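Undance notebook, wing-fold bench
June, started writing at 7:40 in the morning with the big coffee

Picking up where the last entry ran out of page. The left fold cylinder is back on the bench with the new seals from Yook in it, and I have to say they went in a good deal more kindly than the last set did. I warmed them in a cup of clean fluid first, and they slid over the piston lands without a single nick that I could find (and I looked, with the good lamp and my reading glasses both).

For whoever opens this book next: we are only working on the fold circuit. The arresting hook damper is a separate job with its own book, the green one, and please let's keep it that way, as I spent most of an hour last month hunting for hook numbers in here that were never written in here.

Shop was at 70 degrees when we started and stayed there. Filled and bled the cylinder by hand, full stroke each way, until the return line ran clear of bubbles. It took a lot of strokes. My arm knows how many even if I don't.

First hold was at 620 psi with the lock pin out. The needle sat there like it was painted on, so we let it be and had a sandwich. Then up to 1,000 psi on the fold side. Still good at the rod end, but there was a weep at the banjo fitting on the spread side, just enough to darken a paper towel. I backed it off to zero, swapped both copper washers, snugged it up again and went back to 1,000. Towel stayed clean for the full half hour.

I was all for going straight on to the relief valve while everything was hooked up and behaving.

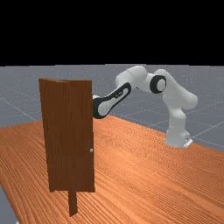

Shouldn't we check the lock pin timing before we touch the relief, came the question from the other side of the bench, because if the sequence valve opens early the pin is going to drag, and then every pressure we read on the spread side has pin friction mixed up in it. A fair point, and I was a bit annoyed at not having thought of it. We did it that way around.

So, timing. With the wing spreading, the cylinder has to reach the end of its travel before the sequence valve lets pressure over to the pins. On the old Navy carrier types I've been around, this is the piece everybody fusses over, and rightly so, a wing that is spread but not pinned being about the worst kind of secret an airplane can keep from you. Ours was opening early. The pin had begun to creep while the rod still had a finger's width to go. Gave the adjuster half a turn in, ran it again, still early but less. Another quarter turn and the rod bottomed, there was a nice little pause, and then the pin went home with a clunk. Ran it over and over after that and got the same clunk every time. Adjuster is locked and has a stripe of yellow paint across the nut. Please don't move it without writing it down.

Then the relief. It cracked at 1,760 psi, reseated cleanly, and did the same on the next pull. I'm happy with that and have copied it to the card taped inside the cart lid.

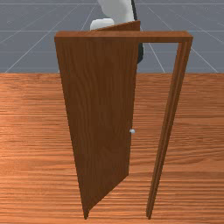

Door partly open in its frame.

Things still open, in no special order:

The pin bushing from Gulstead is a hair tight at the outboard end. It goes in by hand if you keep it square, and it won't if you don't. I'd rather send it back for a light hone than do it here, but I'd listen to an argument.

Vurville wants to know when the wing can travel. I told them we need the right-hand cylinder through the same holds first, and that the wing goes on the padded stand, folded joint up, with the jury strut fitted. They were very nice about it. They have the hangar space cleared already, so the waiting is on our side now.

Return hose on the cart is getting stiff near the crimp. Fine for today. I put a tag on it.

We are low on copper washers, the small size, and I took the last two out of the drawer for the banjo fitting. Order more before starting the right side. Also lint-free towels.

Capped all the ports and put the drip tray under, 4:15 p.m.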